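Went to see the Veltilico student project at Flolton yesterday. I was asked for an opinion, so I'm putting it in a thread where they can all read it.

November 17, 2020

The plan: students do household chores holding grippers in their own hands, record the lot, train a model on it, and a robot arm does the chore by itself in December. The target is 2000 recordings. I have doubts about the target and bigger ones about December.

The grippers are decent, I'll give them that. Soft black pads, grooved inside, and you can see they've had some scuffing.
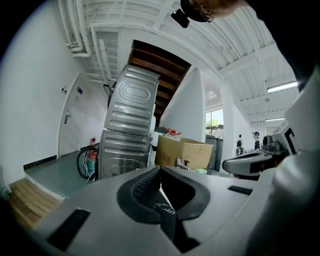
Ingvild Wallin has already replied that 2000 is plenty if the task is narrow enough. Fine, but have you read their task list? "Tidy the kitchen" is on it. What's narrow about that?

My other worry is the room. Everything gets recorded in one place, with the same sink, the same cardboard box and the same daylight through the same window. Move the arm next door and I'd bet on it reaching for a tap in mid-air.

I asked what the test set was. Two of them said "the last day's recordings". Same room, same hands. Come on.

A printed marker on top of the gripper does help with tracking, when a camera can see it. I asked how often it can't. They hadn't checked.
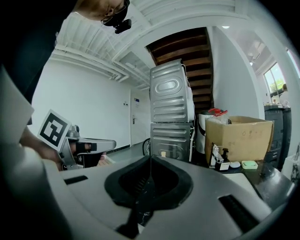 Somebody from the Tovar club asks whether I'd rather they spent the term on line followers. No! I'd rather they held back one kitchen they never train on and reported that number, even if it's awful.

So, for the Trellura write-up: pick three chores, drop "tidy", keep the failed attempts, film in somebody else's kitchen. I'd read that report. I still don't believe in December.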